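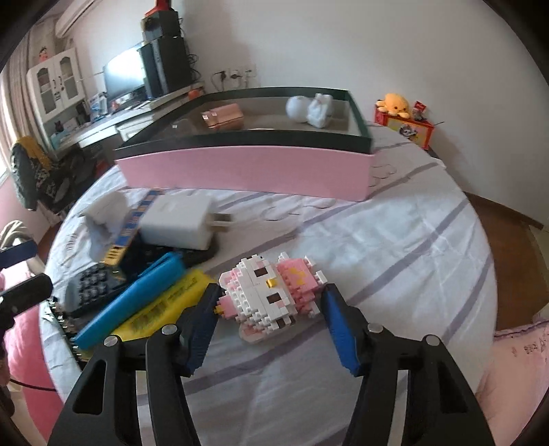

Actors wanted: The Widow of Lusley

Mandico Players needs 12 performers for a new comedy about a rich widow, her five suitors and a will that keeps changing. Akua Mahama wrote it and is directing, so complaints about the script and complaints about the director go to the same inbox.

We need a Widow (playing age 50 and up), five suitors of declining quality, and a lawyer, Kravchuk, who has 900 words in a single breath in Act Two. Everyone else plays servants, creditors and one goose.

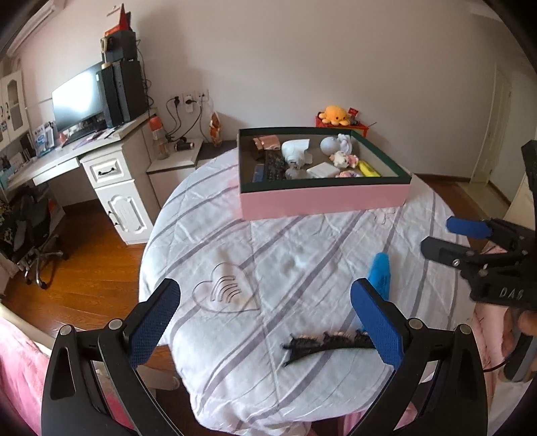

Rehearsals start in January, evenings, above the Zemden hardware store. The stairs are steep and the heating has moods - bring a sweater. We pay a flat fee of $1,264 for the run, which won't change your life but may fix your car.

No verse experience needed. Singing is a plus, except for the goose.

To audition, send a short note and a resume to Lok-yiu Kuo, stage manager, by Dec 4, 2018. Headshots optional. Please prepare two minutes of something funny - we'll be the judge of that.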